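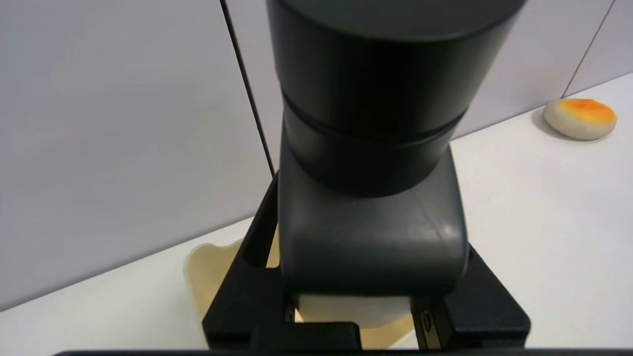 # Two-finger gripper drops or dents soft food items, would a different gripper or a wrist camera change help?

**Asked in:** Grippers and end effectors
**Tags:** parallel gripper, soft objects, wrist camera, force limit

I'm comparing two grippers on a small arm and would like opinions before I spend more money.

The task is pick and place with bakery-type items: buns, small rolls, a few pale rounded things that are smoother than bread, and thin flexible pieces that don't hold one shape. Everything sits on a white table with light wall panels behind it. The picture is from the wrist camera and shows the view I work with. Nothing is fed on a conveyor. The items are put down by hand in different places and the arm has to find them, pick them up and put them in a tray.

What I have tried:

**Gripper 1: Dilard two-finger parallel.** The one I have used most. Black fingers, rigid, opens wide enough for a bun. I run it with position control and a current limit. On firm items it is fine. On buns it either closes too far and leaves a dent on both sides, or I lower the limit and the bun slides out when the arm speeds up. I could not find a setting in the middle that holds for a whole session.

**Gripper 2: Plestik soft three-finger, air driven.** Borrowed for a week. It doesn't dent anything. It is wider than the Dilard at the tips, so I can't pick an item close to the wall or next to another item without pushing something. It also needs a compressor, and the compressor is loud.

I ran the same set of picks with each one. Out of 2000 attempts with the Dilard, 1471 ended with the item in the tray and no mark I could see on it. I did not get through as many with the Plestik before it had to go back, so I don't want to put the two numbers side by side. My impression is that it was better on buns in the open and much worse near the wall.

The second problem is the camera. It is mounted at the wrist and looks down past the gripper. The gripper housing and the last part of the arm fill a lot of the picture, and once something is between the fingers I can only see the lower part of it. For thin flexible pieces that is a real problem, as I can't tell if I have one piece or two, or if I'm holding it by a fold.

The third problem is contrast. White item on a white table. The orange top of a bun is easy to find. The side of the bun and anything cream colored is not.

Questions:

1. Is it worth staying with the parallel gripper and changing only the fingertips?
2. Should the camera move, or should I add a second one?
3. Does the controller matter? I'm on the one that came with the arm (Won). I have been told the Prekden controller has a real force mode, but it costs more than the gripper did.

Budget is limited. I can print parts.

*Elvira Puma*

**Comments on the question**

> What is your payload and how fast are you moving? "Slides out when the arm speeds up" could just be acceleration.

> Payload is not an issue, the items are very light. Speed is about half of what the arm allows. I did try it slower and it drops less, but it still drops. *(Elvira Puma)*

> Are the drops mostly one kind of item?

> Buns and the smooth rounded items. The flexible pieces don't often fall. They get picked wrong. *(Elvira Puma)*

---

## Answer 1 (accepted)

I would keep the parallel gripper. I used a similar setup for most of a year and went through nearly the same list.

**Fingertips**

Rigid flat fingers on a round soft item touch it in a very small area. All the force goes there, so you get the dent, and there isn't much friction for the force you are using. A bigger contact area fixes both.

What worked for me, in the order I tried it:

- Thin silicone sheet glued to flat fingers. Better grip, same dents. Took ten minutes, so try it anyway.
- Printed flexible pads with a hollow rib structure inside. Much better. The pad folds around the item before the force goes up. Print them in a soft filament with thin walls and very little infill. My first set was too stiff and behaved like the silicone sheet.
- Pads with a shallow curve, like a spoon. Best for buns and the worst for flat pieces.

I ended up with the ribbed pads, flat on the face. They are not the best at any one item but I didn't need to change them between items.

If your fingers have a screw hole on the inner face you can bolt the pad on. Don't rely on tape. Flour gets under it.

Make the pad a little longer than the finger so it touches the table first. Then a small error in height bends the pad and doesn't trip the arm.

**Closing**

With a current limit on a cheap gripper, the number you set is mostly friction inside the gripper. It changes as the gripper warms up. That would explain why you can't find a setting that lasts a session. Run it open and closed for a few minutes with nothing in it before you start, then set the limit. I did 30 cycles every morning. It made more difference than I expected.

Also try closing in two stages. Close fast to slightly wider than the item, stop, then close slowly. If you close at full speed the fingers overshoot before the limit does anything, and the dent is made in that moment. You can have the limit very low and still get dents this way.

**Camera**

Leave the wrist camera where it is and add a fixed one at the side, low, looking across the table at the place where you lift. Lift the item a few centimeters, stop, take one picture from the side, go on. That will tell you one piece or two in most cases. It costs a short pause on each pick.

Moving the wrist camera farther out gives you more view of the fingertips but it sticks out, and then the camera hits the wall in the same places where the Plestik did. I tried a bracket 18 mm longer than the original. The view was better. I broke it in the second week.

**Table**

Change the table color. A matte mid-blue or mid-green mat under the items costs almost nothing and will do more for finding the edges than any camera. Check that it is allowed to touch food if you're going to eat or sell any of this. If the table has to stay white, put a light low on one side so the items throw a shadow. Very even light from above is nice to look at and bad for white on white.

*Yi-an Wi*

**Comments**

> What shore hardness for the pads? *(Elvira Puma)*

> I don't remember. It was the softest filament my printer could push without jamming. Start there and add walls if the pad folds sideways. *(Yi-an Wi)*

> The two-stage close is good advice. I would add: measure the width when the fingers stop. If it is much smaller than you expect, open and try again. You get that number for free from the gripper.

> That only works if the items are close to the same size. Mine were not. *(Yi-an Wi)*

---

## Answer 2

Get the Prekden. I had the Won and the force reading was useless. With the Prekden you set a force and it holds it.

**Comments**

> Which gripper was this with? The Dilard has no force sensor as far as I know, so the controller would only see the motor current whichever one you use. *(Yi-an Wi)*

> Different gripper, it had the sensor in the fingers.

> Then I think that is two changes and not one. Thanks, I will leave the controller for now. *(Elvira Puma)*

---

## Answer 3

I can only answer for the soft gripper, we have the same Plestik.

Near a wall, tilt the wrist. If you come in straight down, the fingers need the full open width on all sides. With three fingers you can turn it so that two are on the open side and one is on the wall side, then tilt the tool away from the wall a bit. The single finger goes into the gap. You still need some gap. If the bun touches the wall it won't work, and you have to push it out first with the side of a finger. We have a separate move for that, it drags the item toward the middle of the table and looks again.

The push move is useful for the parallel gripper too. It can replace a lot of clever planning.

About the compressor, ours is in the next room with a long hose. Closing gets slower with a long hose. We put a small tank near the arm and that helped. I don't have numbers.

For thin flexible pieces neither gripper is good in my opinion. We use a small suction cup for those. It doesn't work if the surface has crumbs or holes in it. If the piece is smooth, try it, a single cup on a printed holder is cheap.

One more thing, check the soft fingers for small cuts. A leak looks exactly like a weak grip and we lost most of a Tuesday to it.

**Comments**

> Can you have the suction cup and the parallel fingers on the wrist at the same time? *(Elvira Puma)*

> Yes but it has to retract or be shorter than the fingers, and it will be in front of your camera. We swap tools instead.

---

## Update from the asker

Adding this in case someone finds the page later.

I printed ribbed pads and bolted them on. The first set folded sideways, the second set with one more wall did not. I also added the warm-up cycles and the two-stage close, all on the same day, so I can't say which one helped most. Dents on buns are rare now. Drops are down but the smooth rounded items still slip if they are picked above the middle. Lowering the pick height a few millimeters fixed most of that.

I have a mat on order and have not done the side camera yet. The push move from Answer 3 is in and it works on buns. On the flexible pieces it only rolls the edge up and makes them harder to pick, so I turned it off for those.

I still don't have a good way to pick the flexible pieces. If the suction cup works I will open a separate question with the part list.

*Elvira Puma*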